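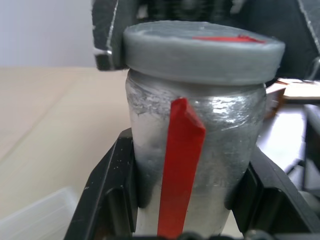

Department of Household and Consumer Studies, Storage and Packaging Group

3.2 Marking of reused containers

Figure 1. Metal jar with a grey lid and two pieces of red tape, one on top of the lid and one along the body.

The second part of the survey concerns the marks that people put on containers they keep and use again. In the first part (Section 3.1) we recorded 2,932 containers in the kitchens, pantries and workrooms of the participating households in Gromau and Bokach. Of these, 2,153 were containers that had been bought with some product inside and kept after the product was used up. The present section deals only with this group.

A container was counted as marked if the household had added something to it by hand: a paper label, writing, a string, a rubber band or tape. By this definition 1,298 of the 2,153 reused containers were marked. Original printing was not counted, even when the household told us that they still used it to recognize the container.

Tape without any writing was more common than we had expected from the earlier work of Matsuda, who studied mostly glass jars with paper labels. The jar in Figure 1 is of this kind. A broad strip of red tape runs down the front of the body, and a thin strip lies across part of the lid. The side of the lid has no lettering. In our coding such a jar receives the value "color only", and the positions are entered separately as "body" and "lid top".

We found it useful to keep these two positions apart. A mark on the body can be read when the jar stands on an open shelf at eye level. A mark on the top of the lid is of little help there, but it is the only one that can be seen when jars stand in a deep drawer or in a box on the floor. Several participants explained that they first marked only the body, and added the second mark after they had changed the place of storage. Others told us that lids of the same size were often exchanged by mistake during washing, and that the color on the lid helped them to bring the two parts together again.

The condition of the tape was also noted, on a scale from 1 (flat, all edges fixed) to 4 (mostly detached). On metal bodies the upper end of a vertical strip was the most frequent place of lifting. In Figure 1 the top of the body strip is folded and slightly raised, just below the shoulder of the jar. The shoulder itself is crinkled and scratched. We did not try to separate the effect of age from the effect of handling, as most households could not say when the tape had been applied.

Wear of the container was recorded by two coders, Haruna Kinoshita and the first author, who worked independently. Disagreements were mostly about light scuffs on grey and white lids, which are difficult to judge under kitchen lamps. Such cases were discussed until one value was agreed – for the few that remained open, the lower value was used.

The meaning of a color was almost never the same in two households. Red stood for salt, for coffee without caffeine, for screws, and in one home in Bokach for everything that the children should not open. For this reason we do not report meanings by color in the tables, and discuss them only with the interviews in Section 4.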